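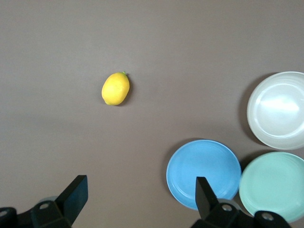
양조학 기초 4강 강의 노트: 매싱과 당화 온도 관리

4.1 매싱의 목적
매싱은 분쇄한 맥아를 온수와 섞어 전분을 발효성 당과 덱스트린으로 분해하는 공정이다. 맥즙의 당 조성은 이 단계에서 대부분 결정되며, 이후 자비와 발효에서 수정할 수 있는 폭은 좁다.

4.2 관여 효소
베타 아밀레이스: 최적 온도 60~65℃. 전분 사슬의 비환원 말단에서 맥아당 단위로 절단한다. 70℃ 이상에서는 빠르게 실활한다.
알파 아밀레이스: 최적 온도 68~72℃. 사슬 내부를 무작위로 절단하며 덱스트린 비율을 높인다.
한계 덱스트리네이스: α-1,6 결합을 절단한다. 열에 약해 통상의 매싱 온도에서는 기여가 제한적이다.

4.3 온도와 발효도
단일 온도 매싱에서 63~65℃를 유지하면 발효도가 높고 바디가 가벼운 맥주가 된다. 68~69℃에서는 잔당이 늘고 최종 비중이 올라간다. 유지 시간은 60분을 기준으로 하되 요오드 반응으로 종료 시점을 확인한다. 시료가 청자색으로 변하면 전분이 남아 있는 것이므로 10분 연장 후 재검사한다. 곡피가 시료에 섞이면 위양성이 나온다.

4.4 매시 pH
실온 측정 기준 5.2~5.6. 담색 맥아 위주의 배합에 중탄산 함량이 높은 물을 쓰면 이 범위를 넘기 쉽다. 보정에는 젖산 또는 인산을 쓰고, 황산칼슘이나 염화칼슘을 첨가하면 맥아의 인산염과 반응하여 pH가 내려간다. 산은 소량씩 넣고 5분 교반 후 다시 측정한다. 고온 시료를 그대로 재면 값이 0.2~0.3 낮게 나오므로 반드시 냉각할 것.

4.5 투입수 온도 계산
Tw = (0.41 / r)(T2 − T1) + T2
r은 물과 곡물의 비(L/kg), T1은 곡물 온도, T2는 목표 온도. 당화조 자체의 열용량은 포함되지 않는다. 예열하지 않은 용기는 1~2℃의 추가 손실을 가정한다.
계산: r = 3.0, T1 = 20, T2 = 66이면 Tw는 72.3℃.

4.6 실습 기록 양식
배치 일지에는 곡물 배합, 투입수 온도, 매시 온도(15분 간격), pH, 자비 전 비중을 기입한다. 참고용 일지는 Paditholm 양조장의 배치 109이며, 정리자는 Dénes Medve이다. 이 일지의 온도는 당화조 중심부 값이고 벽면 값은 별도 열에 있다.

과제
1. 배치 109의 온도 기록에서 베타 아밀레이스 활성 구간의 총 체류 시간을 구하시오.
2. r을 2.5로 바꾸어 4.5의 계산을 반복하고 차이를 설명하시오.
제출은 2쪽 이내. 채점 문의는 실습 담당 Amado Bañez.

다음 강의: 라우터링과 스파징. 스파징수 온도 상한과 폴리페놀 용출 부분을 미리 읽어 올 것.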